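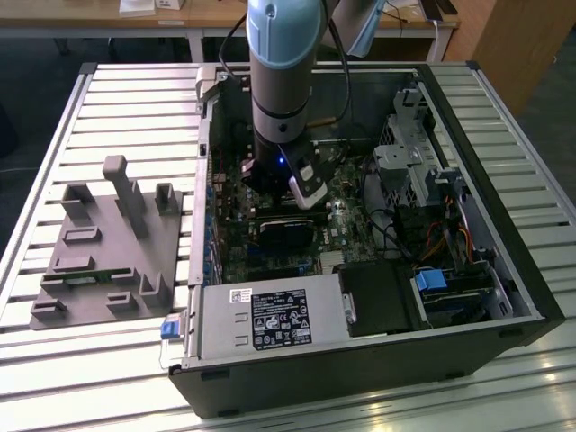

Is it worth keeping an old Dell tower going, or should I give up?

Posted by sokport_sewing, June 2, 2019

Hi all! I run a little alterations shop out of my garage in Sokport and my whole life is on an old black Dell desktop (customer list, invoices, patterns I scanned one at a time, the works). Lately it takes forever to start and the fan gets so loud I turn the radio up. The repair place over in Virnham quoted me $207 to clean it out, put in a solid state drive and add memory. A refurbished one from the same shop is $352. I don't play games or edit video, I just need it to open a spreadsheet before the customer gets bored and leaves.

Would you fix it or replace it? And if I replace it, how do I get my stuff moved over without losing it? I've never opened a computer in my life, but I do take sewing machines apart, so I'm not scared of a screwdriver.

hemlineharry
Just buy a new one. Old computers are a money pit.

Shirima
I'd fix it, but I wouldn't pay $207! If you can service a sewing machine you can do this. I did mine in April and spent $110 on the drive and two sticks of memory, plus an evening on the kitchen table with the dog banned from the room.

Before anything else, copy your files to an external drive, and then open a few of them from that drive on somebody else's computer to be sure they're good. I skipped that once and lost a year of receipts, so please don't be me.

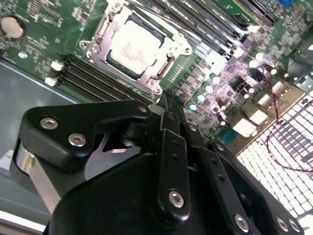 After that, unplug everything, hold the power button down for a few seconds and lay the tower on its side. Blow the dust out with canned air and hold the fan blades still while you do it. Memory goes in the long slots and only fits one way around, so if it's fighting you, turn it over. Look up your exact model before you order, the types don't mix. Leave the processor alone, you don't need to touch it for any of this.

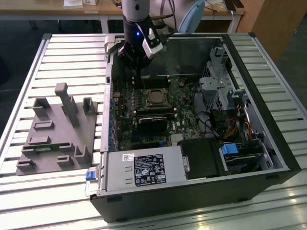

Dell tower on its side with the side panel off.

If it's still slow with the new drive in, then go get the refurb and move the drive's files across. You'll have your backup either way.

nostanura_nan
Agree with Shirima about the backup. Also ask the Virnham shop if the $352 one comes with a warranty, mine didn't and I only found out when the power supply went.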